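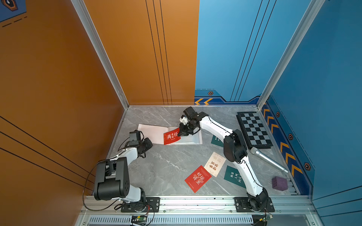
Bivudby Two-Arm Bench: Frequently Asked Questions

We get most of these by email, often more than once from the same address. Please read the page before writing to us. If you have read it and still want to write, the address is at the bottom.

What do I get for my money?

The Bivudby Bench is a pair of small robot arms, a rail to mount them on, a gripper and camera for each arm, a control box, and a license for our recording software, Bạch. You also get a printed manual, which our support staff can quote from memory and would love for you to open.

Do I buy it or rent it?

Either. Rental is $744 a month with setup and pickup included inside the Jorkton metro area. The purchase price depends on how many spare parts you want, so ask for a quote. Three months of rent counts toward a purchase if you decide within the third month. In the fourth month you will have many reasons why it should still count, and we have heard them.

What is it good at?

Slow, fussy tabletop work with light things: picking up, turning over, sliding in, putting back. Most customers use it to record examples of a task and then train a model on them. A few use it to impress visitors, and we have no objection as long as the visitors stay behind the line.

Can it handle paper, cards and plastic sleeves?
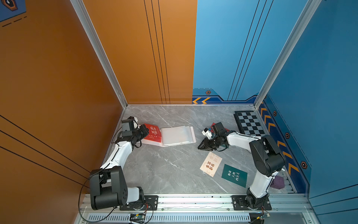
Thin, flat things are the hardest job we will agree to talk about before a sale. A gripper likes an object with sides, and a card lying on a table hardly has any. Plan on teaching the task with both arms, one to hold and one to slide, and expect clear plastic to be a nuisance for the cameras. A layout like the one here, with a red book at the left gripper and a transparent sleeve spread flat beside it, is a fair test of your patience. Start with stiff covers. Work your way down to loose sheets once you trust your grip settings, and leave tissue paper until you have a free afternoon.

How many recordings do I need before it learns anything?

For one simple task with one or two objects, around 200 good ones. "Good" is carrying a lot of weight in that sentence. Recordings where the operator sneezed, dropped the thing or stopped to answer the phone should be thrown out, and Bạch has a large button for that. Use it without guilt.
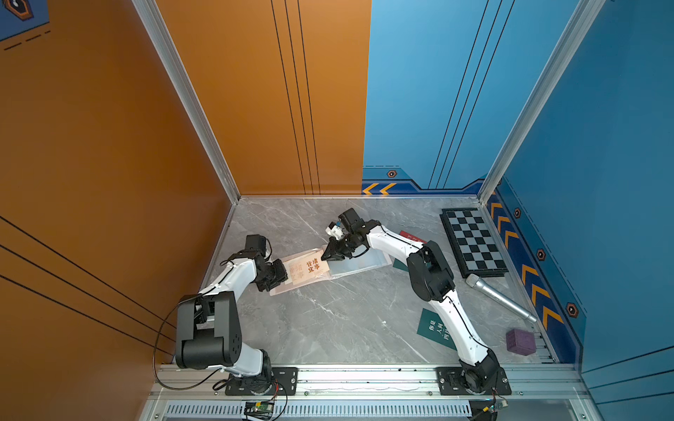
More objects and more starting positions mean more recordings. If you always put the cards in the same spot, the model will learn that spot beautifully and be baffled two inches over. Move things between takes. Swap the order. Leave some clutter on the table if there will be clutter in real life, and there will.

Does it need walls?

No, though we sell them. Panels keep the background the same from one recording to the next, so the cameras aren't learning about your coworker's sweater. Any color will do. Please settle on one before you start recording, and don't repaint in the middle of a project. Someone did.

What can the gripper cameras see?
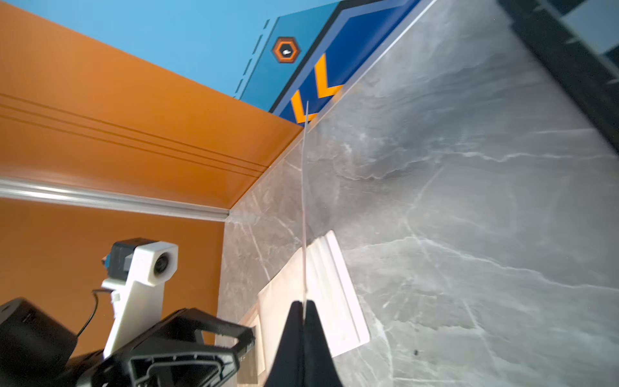 Photo: Britby / wrist view

Mostly the fingertips and whatever is directly past them, which is what you want for close work. The view tilts when the wrist tilts, so a horizon that looks drunk is normal. Expect parts of the grippers to show up at the edges. Don't crop them out; the model finds them useful.

How much room does it take?

The packed crate weighs 70 pounds and wants two people. The bench wants a solid table, a wall outlet, and enough space behind the operator's chair for the operator to get out of it. Folding tables have been tried. The arms shake, the recordings shake, and then we get an email.

Can I leave it running overnight?

You can. We would rather you didn't, and the warranty feels more strongly about it than we do. Section 5 of the manual covers unattended use in more detail than anyone has ever asked for.

What if I break a finger?

If it's one of the robot's, spares ship from Britby in Jorkton the next working day. If it's one of yours, press the red stop button first and call us second, after a doctor.

Contact: support desk, Britby, Jorkton. Include your bench serial number, printed under the control box lid.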